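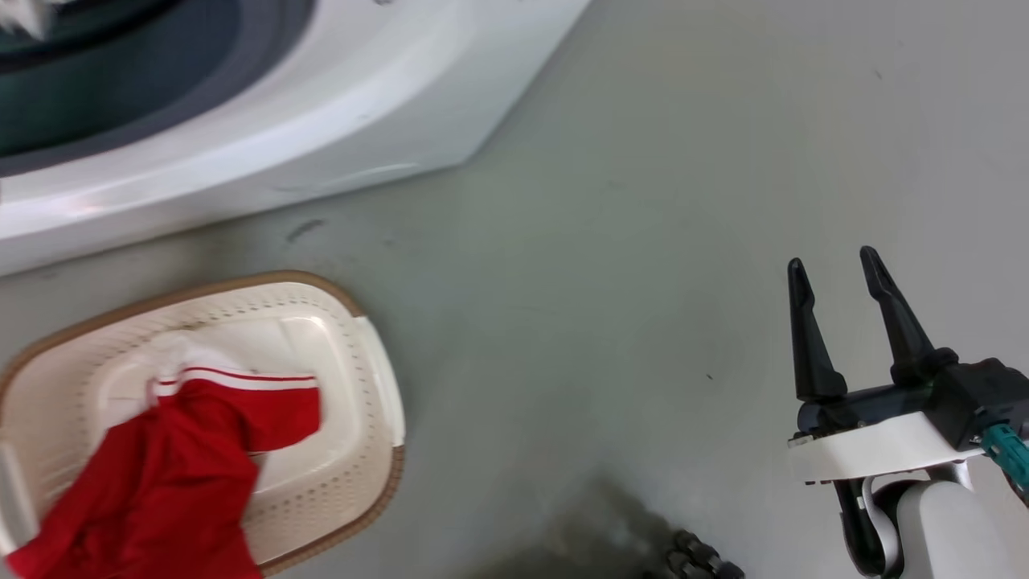
4. What We Learned at the Banville Open Day

Genowefa Kołodziej
16 January 2020
Print this page | E-mail this article

4.1 Setting up

I had wanted to put the laundry task in front of strangers for a long time, well before we had the numbers in Section 3, and the Banville open day gave us a chance to do it. The lab there has a smooth gray-green floor, a front loader against one wall and enough room for people to stand behind a strip of tape without breathing on the robot. Tahsin Dewan drove over the night before with the spare fingers and a bag of clothes, and I came on the first train with the laptop.

The plan was simple. The robot rolls up to the washer, finds the basket, picks up one garment, and puts it through the open door. We call that one cycle. We had run 3000 of them in our own lab at Brutwood (see Table 2), nearly all with nobody watching except one of us, and I was curious what would change with a crowd. Plenty did, and most of it had nothing to do with the control code!

Figure 1 shows the layout we ended up with. The basket rests close to the front of the washer, and the gripper is well off to the right of it, fingers open and pointing away. We had started with the basket farther out in the open, where visitors could see it better, but then the base had to turn twice per cycle and people got bored during the second turn. Moving it in next to the machine cut the driving and made the reaching harder. I'd make the same trade again for a demo, though I wouldn't for a benchmark.

4.2 The garments

Tahsin had sorted the clothes by how much trouble they gave us at Brutwood. Towels were easy, socks were awful, and T-shirts fell in the middle, depending on how they landed. The red garment in Figure 1 is a good one to look at if you want to know what the grasp planner is up against: it's crumpled, part of it hangs over the edge of the basket, and there is white fabric bunched up next to the white stripe. From above, our segmentation step has to decide whether a patch like that belongs with the red or is a second item. On the day it changed its mind about this kind of thing more often than I liked — sometimes between two looks at the same pile.

I had brought a fix for that, or what I thought was a fix. The Sasaki filter (Section 2.3) throws out any color boundary that doesn't hold up from two viewpoints. It works nicely on solid-colored clothes. With stripes it gets nervous and asks for a third look, and then a fourth, and meanwhile a line of people is standing there wondering if the robot has crashed. By mid-morning I had capped it at two looks and told it to just go for the biggest patch of one color. The success rate dropped a little and the whole thing felt much livelier.

The other surprise was the basket itself. Ours has rows of little holes around the inside, just under a tan rim, and the depth sensor reads a few of those as being very far away. At Brutwood we had masked them out by hand. I forgot to bring the mask file (it was on my desk, where I found it on Friday), so Tahsin wrote a new one during the coffee break with a visitor's kid reading the line numbers out loud to him.

4.3 What the visitors asked

We ran 40 cycles in front of people, in batches of 5, with a break between batches to cool the wrist motor and answer questions. I kept a notebook. The question I heard most was why the fingers were so pointed, and the short answer is that a narrow tip slides under a fold where a flat pad would just push the cloth along. A couple of people who worked with textiles didn't buy that. They thought the tips would snag on knits, and they were right: we pulled a thread on a sweater in the sixth batch. We had never put a sweater in the Brutwood set. There's one in it now.

A lot of people asked about speed. I had an answer ready about safe limits around the public, and it was a perfectly true answer, but what they wanted to know was whether it would ever be faster than they were. I said no, not this arm. One woman said she didn't mind how slow it was so long as she could be in another room. I've thought about that remark more than about most of our reviewer comments, and it's the reason Section 5 reports time without help alongside time per garment.

Nobody asked about the thing we're proudest of, the Bikar recovery routine, which took us most of April to get working. When a grasp slips, the gripper backs off, opens all the way and comes in again from the other side. If it does its job you see a small pause and then a second try. Tahsin started pointing it out over the noise, and after that people cheered for the second try, which was fun and also slightly ruined the conversation I was having about stiffness.

4.4 Changes made afterward

Three things went back into the main system. The two-look cap stayed, with a switch to turn it off. The mask for the basket holes is now made automatically at startup. And we dropped the closing force by a small step for anything the planner tags as knitted, with 800 extra training images of sweaters and scarves to help it make that call.

I also moved the cable on the wrist. It hangs in a loop beside the arm in Figure 1, and with the basket placed in close I kept worrying that it would catch on the rim during a low reach. It never did at Banville. It's clipped up now anyway, and the results in the next section were all collected with the clip on.

Related items
Two viewpoints or three? Notes on the Sasaki filter
Bikar: a second-try routine for slipped grasps
The Brutwood garment set, with sweaters
Getting to the Banville lab by train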